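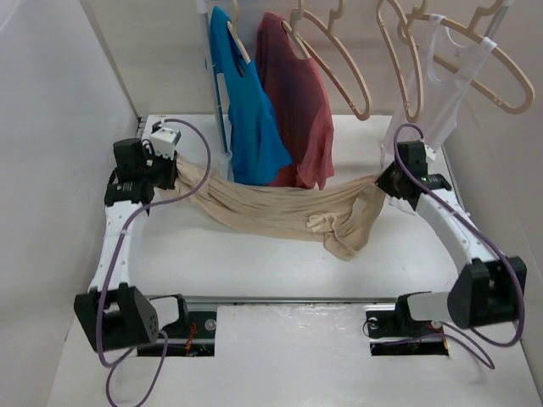 Both grippers on the beige one, rack behind.

May 2021 – Fakov cell, garment task

Ran the hanging routine again with the sheer beige piece. The students' plan says 60 attempts per garment before we change anything. I think that's too many for a thing that twists up like rope as soon as both arms have it. The grippers pinch the two ends fine. Finding the shoulders afterwards is the real job, and I don't see where in the code that happens.

Tally so far: 19 attempts, 8 where it got onto a hanger. The team's log has more than 8, but they count one strap over the hook as hung. I don't. Need to agree on this before the numbers go in the Ollonel report.

Other things:

– Right arm lagged the left on 2 attempts. Wukley says network, I say the purple cable dragging on the link. Tie it back and try again before blaming software.

– T-shirts are much easier and I suspect they were picked for that. The blue and the dark red on the rack tell us very little about thin stuff.

– The Howells demo in July is meant to be "any garment". Would like that wording changed. Asked once already, no answer.

– Scuffs on the white board near the cutouts. Check whether a wrist is coming down too low at home position.

Next: same beige piece, start it flat, no bunching, and see if the rate moves. If it doesn't, the grasp isn't the problem and I was wrong about that part.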